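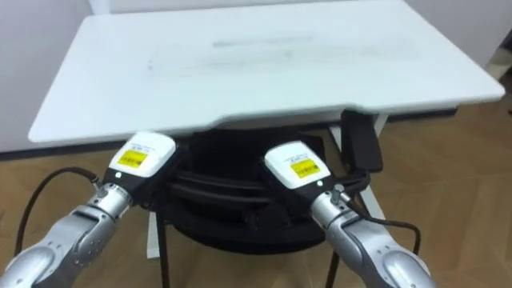

White top, soft corners, and a faint gray smudge across the middle. The black padded object tucks in underneath.

The Table Stays White

Gwenllian Samuel has cleaned the same white table 153 times. She knows because she keeps a tally on the inside of a cupboard door, in pencil, next to the paint codes.

The smudge comes back. Always gray, always in the middle, right where your forearms go.

"I bought it for the color," she says. "Then I spent a year being mad at the color."

White tables are everywhere again. Home offices, sewing corners, the spare end of a kitchen. Radier, a small furniture shop in Calloway, sells more white tops than all its wood finishes put together, and most of the calls it gets afterward are about marks. Matte is the trouble. It looks calm in the store, no glare. At home it holds on to everything – pencil, newsprint, the dye off a new pair of jeans.

Noemi Obi runs the repair bench at Radier and has opinions. Warm water first. One drop of dish soap, soft cloth, then a second cloth to dry. Streaks are mostly soap that got left behind, so people scrub harder and add more soap and teh streaks get worse. She won't have the rough side of a sponge in the building. Baking soda, maybe, on a spot you've tested, and with a finger, not a fist.

"You can take a mark off," Obi says. "You can't put the finish back on."

Then the seat. A white table on pale legs wants something dark and fat under it, or the whole corner floats off. Round and black works. Deep padding in stacked ribs, thin legs, so it doesn't look like a tire parked there. Samuel tried a clear chair first. Hated it, gave it away by October.

Check the height before you buy. Seat pushed in, top of the padding well below the tabletop, and don't forget straps or handles that stick up. Those are what catch. Obi measures from the floor to the underside of the top and leaves 8 inches for legs. Yours may differ, measure them.

Ribbed padding has its own problem, crumbs in the seams. Brush head on the vacuum, go along the seam and not across. Every couple weeks is plenty.

Money. Samuel's table and seat came to around $700 together, delivery included, and she has turned down one offer for the pair. She wipes the top at 4 in the afternoon now, when the light comes in low and shows the streaks. Takes her two minutes, three if theres ink.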